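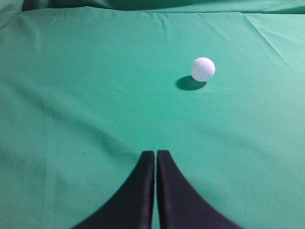 Golf ball on green cloth.

Ticket: Levchenko string quintet, live recording - dropouts on channel 5
Raised by: Ivone Brandão
Opened: 15 December 2019
Status: open, waiting on Orken

Fault: short gaps in the cello track on the concert multitrack. Each gap is 2 ms long and falls on a buffer boundary. The other channels are clean. The stereo safety copy is also clean, so the fault lies after the preamp split.

Setup: Zaltholm stage box into Jikisus recorder, buffer set to 200 samples, clock from the stage box.
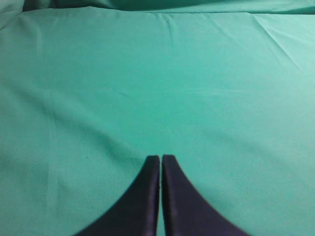 Green cloth, plain, no print.

Log

1. Swapped the cello microphone cable for a new one. Gaps still present.

2. Moved the cello to a spare input. Gaps stayed on channel 5 and the cello was clean on its new channel. Microphone and cable ruled out.

3. Set the recorder to internal clock. Far more gaps, now on every channel. Put it back to stage box clock.
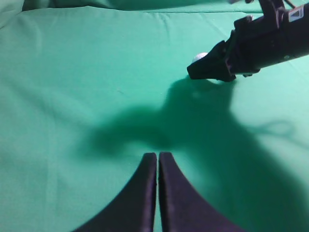
4. Rolled the recorder firmware back to the November release and played the slow movement again from the backing file. No gaps in almost 200 minutes of looped playback.

5. Reinstalled the current firmware. Gaps returned on channel 5 only.
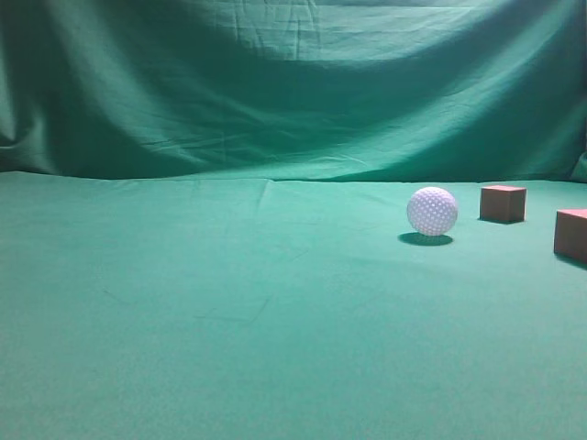 The recorder will stay on the November release until Orken replies. The cello part on the album master can be patched from the safety copy - levels match, but the pan needs setting by hand. Session files and both firmware logs are attached. Please do not close this ticket before the second mix has been checked.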